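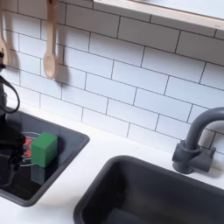 Cocina > Limpieza y orden > Fregaderos y placas

Cómo dejar sin marcas un fregadero oscuro y una placa negra

Por Petronella Molefe
1/27/23
Última actualización: octubre

Cuando elegí la encimera blanca con el fregadero gris oscuro estaba encantada, y lo sigo estando, pero madre mía lo que se nota la cal. Una gota que se seca sola y ya tienes un cerquito blanco mirándote toda la tarde. Después de probar de todo (incluido un estropajo verde que no pienso volver a comprar) me he quedado con una rutina de 9 minutos que hago después de cenar.

Lo que uso: un paño de microfibra para mojar, otro para secar, jabón de platos neutro, vinagre blanco rebajado a partes iguales con agua y una rasqueta de plástico.

1. Vacía el fregadero del todo. Todo fuera, también ese platito que siempre se queda «para luego». Si tienes dos senos, empieza por el pequeño.

2. Jabón y agua templada. Pasa el paño en círculos por el fondo y luego sube por las paredes. Insiste en las esquinas redondeadas, que es donde se agarra la grasa.

3. Vinagre solo donde haya cal. Deja que actúe un par de minutos y aclara muy bien. ¡Ojo con la encimera! Si la tuya es de mármol, que no le caiga ni una gota. Y nunca lo mezcles con lejía.

4. Seca enseguida, primero el borde y después el interior. Mi vecina Annatjie Kekana se salta este paso y luego me llama para preguntarme por qué a ella no le brilla.

Con el fregadero listo me paso a la placa, siempre apagada y fría.

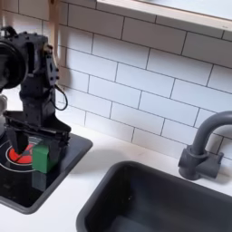
En las superficies negras y brillantes lo peor son los dedos, así que primero paso el paño húmedo con una sola gota de jabón (una, de verdad, que si no te tiras media hora quitando espuma). Si hay algo pegado, lo ablando con el paño mojado encima y lo levanto con la rasqueta casi plana. El reborde lo repaso con un bastoncillo, sin apretar.

Para terminar, paño seco en líneas rectas, de arriba abajo. En círculos me quedaban unas aguas rarísimas a contraluz.

A los azulejos blancos de la pared les doy los viernes, con el mismo jabón y el paño bien escurrido. Los paños van a la lavadora sin suavizante, que deja una película y al día siguiente vuelves a tener velos por todas partes.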